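Dirnonby Gym Floor – Pre-Class Safety Walk-Through, with my comments

Done by: Deepika Gounder
Date: 05/02/2020
Copies to: Divya Kulkarni (mornings), Revathi Hegde (front desk)

Hi both! I did the full walk-through before the early boot camp and again after the last group went home, so a few items got looked at twice. OK means I'm happy for classes to run. FIX means somebody (often me, sorry) needs to do something. Please scribble on your copy and hand it back, I do read the scribbles.

1. Floor and mats – OK, one FIX
The main floor is in good shape. I got down on my hands and knees and went along every seam between the rubber tiles, and the only one I can catch a fingernail in is by the water fountain. Taped for now. The stretching mats are fine except for the blue one with the split corner, which I have thrown out before and which keeps coming back to the pile. Whoever loves that mat, please take it home with you!

2. Kettlebells and dumbbells – OK
All 16 kettlebells are back on the rack, handles smooth, no chips worth worrying about. Two of the dumbbells had heads that turned a little in my hand, so I tightened them and then gave them a good shake over a mat. Still tight. Divya, if you notice them turning again in your class, pull them and leave them under the desk.

3. Squat rack and pins – FIX
The rack itself is bolted down and doesn't budge when I lean my whole weight on it (not a scientific test, but I leaned hard). The left safety pin is bent just enough that it sticks going in. I've ordered a pair from Nadar. Until they come, no heavy squats on that rack, please – goblet squats are plenty for the beginners anyway. The rack is rated for 300 kilos and I don't think any of us are in danger of finding out.

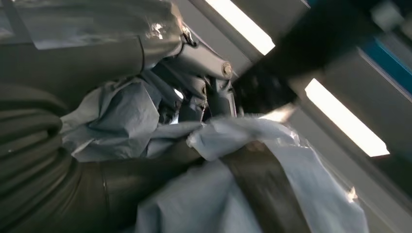 4. Resistance bands – FIX
I stretched every band out slowly under the light and looked for little cracks, which is what you should do before each class too, it takes a minute. Three of the light ones had gone chalky near the handles, so those went in the trash. The Besteteo ones have held up really well and I'd buy them again. Sharada Kamath asked if we could hang them up instead of stuffing them in the bucket, and yes, I think that's why they crack at the same spot every time. Hooks are on my list.

5. Jump ropes – OK
Handles tight, cables not frayed. Please use the short ones for the evening group, the ceiling over by the door is lower than you think.

6. Treadmill and bikes – OK, with a comment
Emergency stop on the treadmill tested with the clip and with the button, both at walking pace and at a jog. It stops smoothly. The Olleo bike nearest the window squeaks at high effort and I can't find where from. Pedals, seat post and straps are all fine, so it's only annoying. I wiped the rail and put a drop of oil on it, and now it squeaks a bit lower. Progress?

7. Outdoor route – OK
For those of you taking the group outside, I walked the 800 meter loop in daylight and again at dusk. The path is clear. There's a root lifting the pavement 200 meters in, right after the bench, so call it out when people are bunched up. Reflective vests are in the gray tub by the door, and I washed them, so they no longer smell like November.
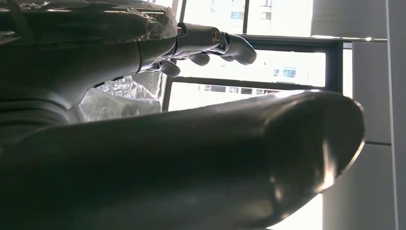
Taken indoors, near the window.

8. First aid kit – FIX
Ice packs: two left. Bandages: loads. The triangle sling has gone missing and the scissors are the kind that couldn't cut butter. Revathi, could you add a sling and decent scissors to the next order? The defibrillator light is green and the pads are in date.

9. Exits and lights – OK
Both doors open from the inside with one push. Someone had leaned the foam rollers against the back one, so I've moved them to the corner. Please leave them there even when it's a squeeze. Emergency lights came on when I pressed the test button and stayed on for the whole test.

10. People stuff – OK
Health forms are in for everyone on the morning list. Sharada Kulkarni is coming back after her knee, so low step only and no jumping for her, whatever she tells you (she will tell you she's fine!). The evening list is missing two forms and I've emailed both people.

Still open: floor seam by the fountain, rack pins, band hooks, sling and scissors. I'll check the pins myself when they arrive and initial item 3 on the desk copy.

– Deepika

Contact the front desk | © 2020 Dirnonby Gym | Back to top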